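Naval Affairs for Beginners: Unit 3
Reading a Landing Force

Hoarau Evening School, handout to keep

Welcome back! Last time we got as far as blockades and why they leak. This unit is my favourite of the whole course, so forgive me if the notes run long. We are going to look at how an amphibious force is put together, what you can learn from where its ships are sitting, and why newspaper reports about "fleets massing" so often lead readers astray.

Please bring the map of the Tarinia Strait from Unit 2. If you've lost it, draw one: two coasts, a narrow bit in the middle, the island of Jidia on the eastern side, the port of Nukero on the western. That really is all you need. Tarinia is our practice map, and everything in the worked problem takes place on it.

1. What a landing ship is for

A landing ship carries people, vehicles and stores to a shore where there may be no harbour. The older sort runs its bow on to the beach, opens a door or drops a ramp, and everything drives off. The newer sort stays well out to sea and sends its load in by smaller boats, hovercraft or helicopters.

You can see the trade-off straight away. A ship that beaches itself can put heavy vehicles ashore quickly, but it needs the right slope of sand, and while it is sitting there it is a very large target. A ship that stays out is safer and far less fussy about the beach, but every load has to be moved twice, and small boats hate bad weather.

Words to learn: beach gradient, bow ramp, well deck, ship-to-shore movement, lift. "Lift" is the one people stumble over. It means how much a force can carry in one go, and it is usually the first number a planner asks for.
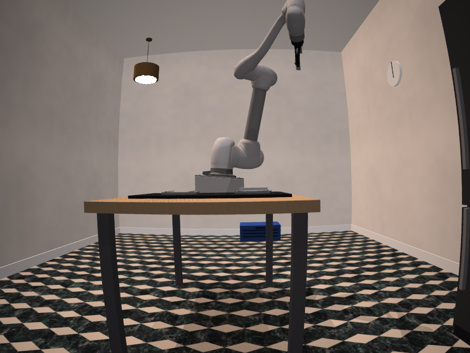

2. Counting ships is only the start

Suppose you read that a fleet has several landing ships at sea. Exciting! But what do you know? Less than you'd think. Before you draw any arrow on your map, ask:

Are they loaded? A loaded ship sits lower in the water. Photographs of a port in the days before sailing (queues of lorries, fuel tankers on the quay) tell you more than the sailing itself.

Who is with them? Landing ships rarely go anywhere dangerous alone. Look for minesweepers, escorts, a tanker and a tug. The tug is my own favourite clue. It's dull, slow and easily missed, and planners who expect trouble like to have one along.

Are they doing something else? Landing ships make perfectly good ferries. Many spend most of their working lives carrying ordinary cargo between friendly ports, or they put to sea because a harbour has become a risky place to lie.

What is the weather doing? Swell matters more than rain. A grey, drizzly, calm morning is lovely for a landing. A bright one with a long swell rolling in may be hopeless.

3. Range rings, and how to misuse them

A range ring is the circle you draw around a weapon to show how far it can reach. Every news map has them, and they are useful, but they flatter the weapon. To hit a moving ship you must find it, keep track of it, and pass its position on while it is still fresh.

Try the sum. A ship making 30 knots covers 30 nautical miles in an hour. If your report of its position is six minutes old, it has moved 3 nautical miles, and you don't know in which direction. So what you have on the map is a patch of sea with a ship somewhere inside it, and the patch grows every minute. Suddenly the humble patrol aircraft looks rather important, doesn't it?

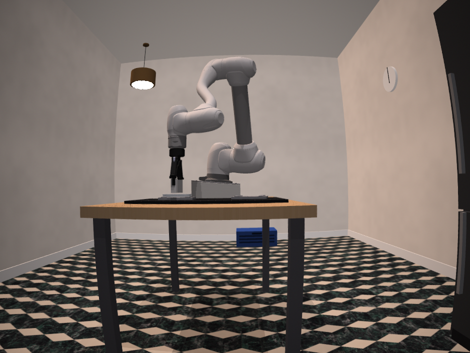
The same thinking works the other way round. A commander who stays just outside the ring is keeping the force safe, certainly, but is also making the defender worry about the whole coast at once. We call this a threat in being. It costs fuel and wears out crews, so it can't go on for ever, and one good question to ask of any report is how long the ships have already been out.

4. Worked problem: the Tarinia Strait

Here is the setting. The eastern side holds Jidia and has shore-based missiles there with a range of 90 nautical miles. The western side has its landing ships at Nukero, 186 nautical miles from Jidia by the usual route. The month is December. The western ships cruise at 15 knots when loaded.

Part one. How long does the passage take? Divide 186 by 15 and you get 12.4 hours, or twelve hours and twenty-four minutes.

Part two. How much of it is spent inside the missile ring, if they sail straight in? The last 90 miles, at 15 knots, take six hours. Six hours is a long time to be shot at.

Part three. When should they leave Nukero to arrive at 6 a.m.? Count back from six in the morning and you get 5.36 the evening before. In December it will be dark or nearly so on this map, and the whole run inside the ring, from midnight onwards, happens at night. Now you see why the month was in the question.

Part four is for discussion. The defender can do sums too, and knows that an evening departure from Nukero points to a dawn arrival. What could the western side do to muddle the picture? Last year's class came up with empty ships sailing every evening for a fortnight, which I thought was splendid — although somebody then had to work out the fuel.

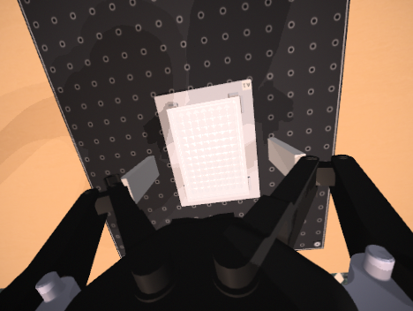
Some of you will want to argue that the landing should go somewhere other than Jidia altogether. Good! Mark a second beach on your map, measure the distance, and run parts one to three again. A longer passage that stays outside the ring may well be the better bargain, but remember that the troops on board will arrive more tired and more seasick.

5. After the first wave

Beginners tend to stop at the beach, and so do a great many films. The hard part is the second and third day. A force ashore needs water, fuel, food and ammunition, and it needs a way to get its wounded out. All of that comes over the same stretch of sand until a port is taken, and the defender knows exactly where to look for it.

When you read an account of any landing, make two columns. In the first put what arrived on day one. In the second put what had to arrive every day afterwards. The second column nearly always explains how the story ended.

For next time

Finish part four in writing, one side of paper at most. Read the chapter on minefields in the course reader and note down three ways a cheap mine can hold up an expensive ship. Bring a ruler and a pair of compasses, as we shall be drawing rings again, this time for submarines.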